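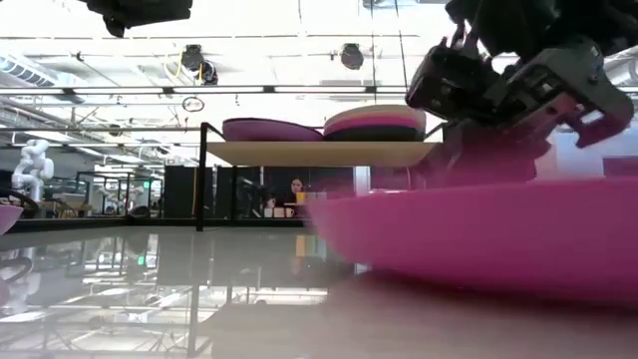 베이지색 선반 위의 보랏빛 그릇과 겹쳐 놓은 그릇, 앞쪽은 진분홍 볼

Tulinar 식탁 그릇과 미니 선반
판매: Plirka 생활용품
상품 분류: 주방 > 식기 > 접시·볼 / 주방 > 수납 > 그릇 선반

상품 소개

Tulinar는 색으로 골라 쓰는 일상용 식기입니다. 납작한 접시와 볼, 그리고 그릇을 올려 두는 낮은 선반을 한 시리즈로 판매합니다. 무늬나 글자를 넣지 않은 단색이라 이미 쓰고 계신 흰 그릇이나 나무 쟁반과 섞어 놓아도 무리가 없습니다. 디자인은 Wanda Nowicki가 맡았고, 색상 구성은 첫 출시 때의 것을 그대로 유지하고 있습니다.

접시와 볼은 모두 낱개로 구매할 수 있습니다. 세트 상품은 따로 없으며, 장바구니에 원하는 색과 형태를 각각 담아 주시면 됩니다. 같은 주문에 담긴 그릇은 한 상자에 포장합니다.

색상 안내

진분홍: 시리즈에서 가장 선명한 색입니다. 조명에 따라 자주색 쪽으로 보일 수 있습니다.
보라: 푸른 기가 도는 보라색입니다. 볼은 접시보다 약간 탁한 연보라에 가깝게 나옵니다.
크림: 따뜻한 베이지 계열입니다. 테두리가 올라온 형태로만 나옵니다.
검정: 볼에만 있는 색입니다. 접시는 생산하지 않습니다.

생산 시기가 다르면 같은 색이라도 농도 차이가 날 수 있습니다. 여러 장을 같은 색으로 맞추실 분은 한 번에 주문하시는 편이 좋습니다. 추가 구매 시에는 주문 메모란에 이전 주문번호를 적어 주시면 가능한 한 같은 생산분으로 골라 보내 드립니다. 재고가 없는 경우에는 발송 전에 연락드립니다.

형태별 특징

접시는 둥글고 납작합니다. 토스트, 과일, 전, 덜어 먹는 반찬처럼 국물이 적은 음식에 맞습니다. 크림색은 테두리가 높아서 소스가 있는 음식을 담기에 좀 더 편합니다.

낮은 볼은 샐러드나 나물, 시리얼용으로 많이 찾으십니다. 옆면이 둥글게 올라가며 바깥쪽에 턱이 없습니다. 큰 볼은 재료를 무치거나 과일을 한꺼번에 담아 내는 용도입니다. 식탁 가운데 놓고 나눠 먹는 그릇으로 쓰셔도 됩니다.

볼은 겹쳐서 보관할 수 있습니다. 다른 색끼리 포개면 옆에서 볼 때 색이 띠처럼 나뉘어 보입니다. 접시와 볼을 함께 쌓을 때는 접시를 아래에 두십시오.

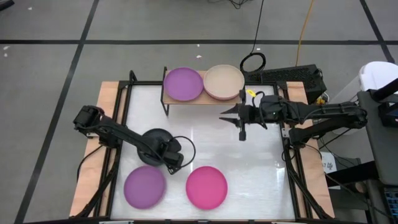
식탁이 흰색이면 진분홍과 보라의 차이가 뚜렷하게 드러납니다. 두 색을 나란히 놓고 크림을 하나 더하는 조합이 무난하며, 매장 진열도 대체로 이 구성을 따릅니다. 색을 하나만 고르기 어려우신 분께는 보라 접시와 크림 접시를 먼저 권해 드립니다. 나중에 진분홍을 더해도 잘 어울립니다.

미니 선반

평평한 상판에 가는 검정 다리가 달린 낮은 선반입니다. 식탁 안쪽이나 조리대 벽 쪽에 놓고 그릇을 올려 두면 앞쪽 공간을 그대로 쓸 수 있습니다. 접시 두 장을 옆으로 늘어놓는 정도의 용도로 만들었습니다. 상판 아래는 비어 있어 납작한 물건을 넣어 두기에도 좋습니다.

설치할 때 벽에 고정할 필요는 없습니다. 바닥이 고르지 않은 곳에서는 다리 밑에 얇은 패드를 대어 높이를 맞춰 주십시오. 패드 5개가 기본으로 들어 있고 그중 하나는 여분입니다. 뜨거운 냄비나 주전자를 상판에 바로 올리지 마십시오.

사용 및 세척

처음 사용하기 전에 중성세제를 묻힌 부드러운 스펀지로 닦고 충분히 헹궈 주십시오.
철 수세미와 연마제가 든 세제는 표면에 흠집을 냅니다.
카레나 김치처럼 색이 진한 음식은 오래 담아 두지 마십시오. 크림색에는 특히 자국이 남기 쉽습니다.
오븐과 직화에는 사용할 수 없습니다.
완전히 말린 뒤 겹쳐 보관하십시오.
선반은 물에 담그지 말고 꼭 짠 행주로 닦아 주십시오.

주문과 배송

상품번호: TL-1146 (접시·볼 공통, 색상은 옵션에서 선택)
포장: 종이 완충재, 겉상자 1겹
발송: 결제 확인 후 영업일 기준 5일 이내
출고지: Fahy 물류 창고
선반은 부피 때문에 그릇과 따로 도착할 수 있습니다.

교환과 반품은 사용하지 않은 상품에 한해 받습니다. 받으셨을 때 금이 가거나 이가 나간 그릇이 있으면 포장 상자와 함께 사진을 찍어 고객 문의란에 올려 주십시오. 확인 후 같은 색으로 다시 보내 드립니다. 화면과 실물의 색감 차이로 인한 반품은 배송비를 구매자께서 부담하셔야 합니다.

구매 후기에서

Peadar Mac an tSaoi
보라 접시와 진분홍 접시를 샀습니다. 색은 화면보다 조금 진합니다. 아침마다 쓰는데 가벼운 음식 담기에는 적당하고, 국물이 있는 건 역시 볼이 낫습니다. 선반은 생각보다 낮아서 밑에 머그는 안 들어갑니다. 높은 것도 나오면 좋겠습니다.

판매자 답변
후기 감사합니다. 높은 선반은 10월 입고 예정입니다. 상판 색은 지금과 같고 다리 길이만 달라집니다. 입고 알림을 신청해 두시면 문자로 안내해 드립니다.

매장 안내

Zarnilville 매장에서 전 색상을 직접 보실 수 있습니다. 진열 상품은 판매하지 않으며, 매장 재고가 없는 색은 그 자리에서 택배로 주문하실 수 있습니다. 큰 볼은 매장에 소량만 두고 있으니 방문 전에 재고를 문의해 주십시오.

상품 정보 최종 수정: 2026년 7월 4일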